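**Board: Workshop Practice / Parts Handling and Storage**
**Thread: Loose storage of small push-pull solenoids in trays**

---

**stores_desk_gritmont** wrote:

Members are asked to comment on a proposed change to the parts handling guideline. The current text, adopted March 15, 2019, permits small solenoids to be held loose in an open plastic tray while they await inspection. The Gritmont workshop has received two requests to withdraw that permission and require divided boxes at every stage.

Our stock at present is 76 push-pull solenoids of the small type, all with short leads and connectors fitted. They are used in the latch units for the Lesness cabinets. Please state your own practice and whether you would support the change. Comments on the larger rotary types should go in the existing thread.

---

**bench_lead_4** wrote:

Our section supports the change. Loose parts slide when a tray is carried, and the leads are the first thing to suffer. A lead that has been pulled at the point where it enters the coil may still pass a quick test and then fail after installation. We moved to divided boxes last spring and would not return to trays.

We also ask that the guideline say plainly that a solenoid is never to be lifted by its lead. The present wording only "discourages" it.

---

**vadberg_maintenance** wrote:

The Vadberg shop does not support the change as written. Divided boxes are suitable for storage. They are not suitable for inspection, where the person at the bench needs to see the plunger, the spring and the connector of each part without taking it out of a narrow compartment.

Our practice is to place a few parts at a time in a wide tray with a raised rim, spaced so that no lead crosses another. The rim matters. Springs and retaining rings come off small plungers more often than the catalogs suggest, and a ring that lands in the tray is a ring that can be put back. 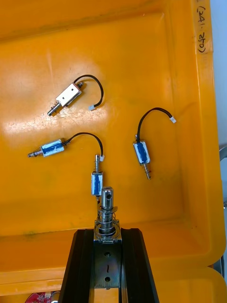

A batch should stay small enough that each part has clear floor on all sides. When the trays become crowded, connectors catch on the springs, and the inspector spends more time separating parts than looking at them. We would accept a rule that limits the number in the tray. We would not accept a rule that removes the tray.

Members should also note that bare-frame and taped units may share a tray during inspection, provided they are returned to separate bins. The tape on ours is blue, so sorting them afterward takes very little effort.

---

**bench_lead_4** wrote:

The point about inspection is fair, and my earlier comment did not separate inspection from storage. I remain concerned about mixing bare and taped units. In our section they have different part numbers, and a mixed tray has twice led to the wrong unit being issued. I would ask Vadberg to consider one type per tray.

---

**records_and_labels** wrote:

The labels should be part of this discussion. Parts taken from a labeled box and placed in a tray lose their batch record unless a card travels with them. Our office has received returned parts with no card and had to treat the whole group as unidentified.

The Mạch stock system will print a card for any quantity, including two. Please use it, and please spell the name with its accent when searching, as the plain spelling returns no results.

---

**vadberg_maintenance** wrote:

We have no objection to the card. We do object to one type per tray. The bench is short, and a second tray would have to sit on the test supply. A card with two lines would meet the need.

---

**second_shift_assembly** wrote:

A question on tray condition. Several of our plastic trays have scratched and smudged floors. Are these to be replaced under the new text, or is cleaning enough? Metal filings are our main worry, as they cling to plungers and are hard to remove from inside the spring.

---

**stores_desk_gritmont** wrote:

Surface scratches are not grounds for replacement. A tray is to be wiped before each batch and withdrawn if it is cracked or if filings cannot be removed. We hold 200 divided boxes and will issue them on request in either case.

The draft will be revised as follows:

- Divided boxes are required for storage and transport.
- Open trays with a raised rim are permitted at the inspection bench only.
- A batch card stays with the tray until the last part has been returned.
- Parts are lifted by the body. Lifting by the lead is prohibited.

The question of bare-frame and taped units in one tray remains open. Sections that have recorded an issuing error are asked to send the details to this desk before the end of March.

---

**bench_lead_4** wrote:

Our section will send both records. We maintain our objection to mixed trays and ask that it be noted in the revised draft.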